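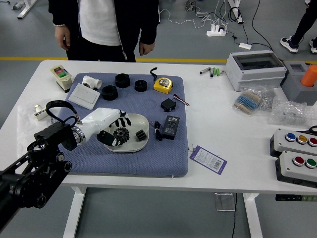 Bench, August. Black gear, off-white plate, quilted mat.

August, a little after 4 p.m. Still muggy.

OK so the paste. I'm back on the wheat paste problem and I think I finally have something worth writing down, though I've said that before (see the July pages, or don't, they're embarrassing). The short version is that the Ivora cloth bubbles when I glue it down with straight paste, and it bubbles less with the paste and PVA mix, and I still don't love the mix!

Cooked a fresh batch this morning. One part flour to five parts water by volume, cold soak first, then low heat and stirring until my arm gave out. It went from milky to that gray see-through look all at once like it always does, and I let it go a few minutes past that. Pushed it through the strainer twice. The second pass caught more lumps than the first, so I guess I was lazy on the first.

Boards are the 2 mm gray ones left over from the Osville ledgers. I cut 11 covers' worth, all with the grain running head to tail, and yes I checked every one by bending it this time. Last month's warped set was my own fault, I'd cut half of them sideways to save a strip of board. I saved a strip of board and lost an afternoon.

What I did with them:

Set A, straight paste, cloth brushed out from the middle, left to relax for a minute before it went on the board. Bubbles near the spine edge on every one except the last. The last one I'd let sit longer while I hunted for the bone folder, so there's a clue.

Set B, paste and PVA 50/50. Flat, clean, no complaints, but it grabs so fast that I put one down crooked and couldn't slide it. Tore the cloth getting it back up. There goes a nice piece of Ivora.

Set C, mostly paste with a spoonful of PVA, cloth left to relax a full three minutes. Best of the bunch. I could still nudge it around and the corners turned in without that fat ridge. One small bubble that pressed out.

So is it the glue or is it the waiting? I changed both between A and C, like a genius. Next batch I want straight paste with the three minute wait and nothing else different.

Pressing: the Mansour press is holding pressure again after I cleaned the old grease out of the screw. It still squeaks on the way up. I put blotters on both sides and changed them after the first half hour, which were soaked, and then again after lunch, which were only a bit clammy. Leaving everything in overnight under the heavy board.
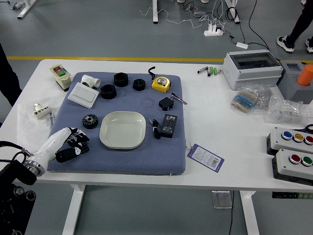 The humidity meter said 51 percent when I opened up this morning and I don't believe it for a second. It felt like soup in there. If anyone has a meter they trust, please leave it next to the paper rack for a few days so I can compare. I'd like to know before I start on the endpapers, where the moisture matters more - the thin stuff curls if you so much as breathe on it.

Speaking of endpapers, the Lastness sheets came. They're gorgeous, heavier than I remembered, with a warm cream color that makes the old stock look kind of blue. The deckle is only on the long sides. I pasted up one scrap to see how far it stretches and it grew a good bit across the grain, enough that I'll have to cut them shy and let them come up to size. Wrote the measurement on the scrap and pinned it over the sink.

Also tried the linen thread waxed and unwaxed on a dummy. Waxed wins, it's not even close. The unwaxed one frayed at the second kettle stitch and knotted itself up twice, and I used language.

Leftover paste is in the fridge in the jar with the blue lid. Please don't use it after two days, it goes pink and then it goes worse. If you cook your own, soak the pot right away! I chipped dried paste off that thing for ages on my last cleanup and there's still a ring of it under the rim.

To do:
Straight paste with the long wait, same cloth, same boards.
Order more Ivora in the dark green, I'm down to offcuts.
Find out if the squeak in the press is the screw or the collar.
Sharpen the paring knife, it's dragging on the corners.
Pull the covers in the morning and lay them flat overnight before judging the warp. Last time I judged too soon and tossed two that would've been fine.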